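Skulen Tire and Brake: Frequently Asked Questions

Booking

Do I need an appointment?
Tire changes, puncture repairs and battery tests are taken as walk-ins when a bay is open. Brake work, wheel alignment and anything that needs a part ordered must be booked. Walk-ins are not taken after 4:30 p.m.

I booked online but have not received a confirmation.
The online form sends a request. It does not hold a slot. A slot is held once the desk has matched the tire size to stock and sent a text with a four-digit job number. If no text has arrived by noon on the next working day, call the Durel Street desk and give your license plate.

Can I choose which shop does the work?
Yes. Durel Street has the alignment rack and the brake lathe. Erdem Road handles tires, batteries and wiper blades only. A car booked for brakes at Erdem Road will be moved to Durel Street and you will be told before the day.

What happens if I am late?
The bay is held for 13 minutes. After that the job goes to the end of the walk-in line.

Tires

Where do I find my tire size?
Read it off the sidewall of the tire now on the car, then check it against the placard inside the driver's door. If the two do not match, send us both. We fit to the placard unless the wheels have been changed.

Do you fit tires bought somewhere else?
Yes, if they are new, match the load and speed rating for the vehicle, and are less than five years from the date code. We do not fit used tires.

Can I replace only one tire?
On two-wheel-drive cars, we replace in pairs on the same axle unless the other tire is close to new. On all-wheel-drive cars, the allowed difference in tread depth is set by the vehicle maker. The fitter measures all four and writes the readings on the job sheet.

Can my puncture be repaired?
A puncture in the main tread area up to a quarter inch across can usually be repaired with a combined plug and patch from the inside. Damage to the shoulder or sidewall cannot. A tire that has been driven flat is taken off the rim and checked on the inside before any decision is made.
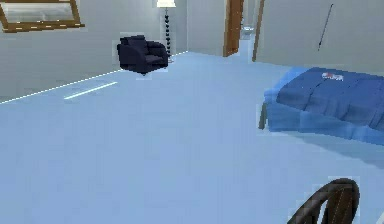 Do the wheel nuts need to be checked again after fitting?
Yes. Come back after 50 to 100 miles for a torque check. There is no charge and no booking is needed. If you are out of the area, any shop with a torque wrench can do it using the figure printed on your invoice.

Why is my tire pressure light still on?
Some vehicles relearn the sensors while driving and some need a reset through the dash menu. If the light stays on after 20 minutes of normal driving, bring the car back. A flashing light that then stays solid normally points to a sensor fault and not to low pressure.

Brakes and batteries

How long does a brake job take?
Front pads and rotors take two hours on most cars. Rear brakes with an electric parking brake take longer, as the calipers have to be put into service mode with a scan tool. Parking brake cables are ordered per vehicle and normally arrive the next morning.

Do you reuse rotors?
Where thickness and runout are within the maker's limits, rotors can be machined. The minimum thickness is stamped on most rotors. We do not machine to below that figure plus the wear allowance.

Will I lose my radio settings when the battery is replaced?
A memory saver is connected on every battery job. Some older radios still ask for the code, so have it with you. Cars with stop-start also need the new battery registered, and this is included in the fitting price.

Which warranty applies?
Labor is covered for 12 months. Gurunier batteries carry their own parts warranty, and claims go through us with the original invoice. Damage from potholes and curbs is not covered.

Payment and records

What does fitting cost?
Fitting is $44 per tire and includes a new valve stem, balancing and disposal of the old tire. Run-flat tires and wheels over 20 inches are quoted separately.

Can I get a copy of an old invoice?
Invoices are kept for seven years. Quote the job number, for example 3377, or the license plate and the month of the visit. Invoices from before the system change in March are on paper and take two days to find.

Who do I contact about a problem with the work?
Ask for Ibsa Adugna, service manager, at Durel Street, extension 547. Please do not have the fault repaired elsewhere before we have looked at it. Parts removed from the car are kept until the end of the working day and can be returned to you if you ask at drop-off.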